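Hakine Firnero 2 Heated Drying Rack: Four Months In

Our apartment has no room for a dryer and no balcony, so from the first cold week until spring we used to have wet sheets over every door. I bought the Firnero 2 in February to put an end to that. It is a folding rack with heated bars, a zip-up cover and a timer. I paid 478 for it at a shop in Flemstead, with the cover included.

Setup takes a few minutes. The legs fold out, two clips lock the frame, and the wings lift up on either side. The clips are stiff at first and I pinched a finger on the left one. They have loosened since then. Folded, the rack fits behind our bedroom door, though the plug hangs down and you have to tuck it up yourself. There is a hook for the cord, but it is too small for the cord.

The bars get warm, never hot enough to hurt. A full load of T-shirts and underwear put on at 9 p.m. is dry when I get up, as long as the cover is on. Without the cover, the parts of a shirt that touch the bars dry and the rest stays damp. I would not buy the rack without it.
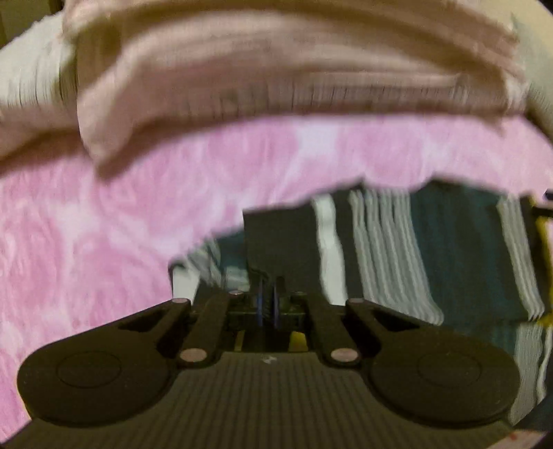 Gyula Illés

Heavier things are slower. Jeans need turning once, and the pockets are always the last part to dry. Bath towels have to hang over two bars with a gap between them, so you only get a few on at a time. Fitted sheets are the worst. The corners hold water, and if you fold the sheet to make it fit, the inside of the fold is still damp the next day. I now do one sheet per night and open it up again before I go to bed.

The rack draws 400 watts on the high setting and half that on low. I use high for the first couple of hours and then switch down. You have to do this by hand, and I would have liked the timer to do it for me. The timer only turns the whole thing off. It also forgets its setting when you unplug it.

Before this I had a Marinescu rack, the plain kind with no heat. It was lighter and held more, and the feet did not mark the floor. The Firnero has hard plastic feet that left a scuff on our hallway boards. I put felt pads on them.

The cable is 1720 mm long, which was just short of reaching our nearest outlet. Measure before you order. The manual says not to use an extension cord, so I ended up moving a bookcase.

The cover can be washed on cold. The zipper snags near the top if you pull it with one hand - hold the fabric flat and it runs fine.

I would buy it again for a small apartment. If you have a spare room with a window that opens, a plain rack will do the job for a lot less.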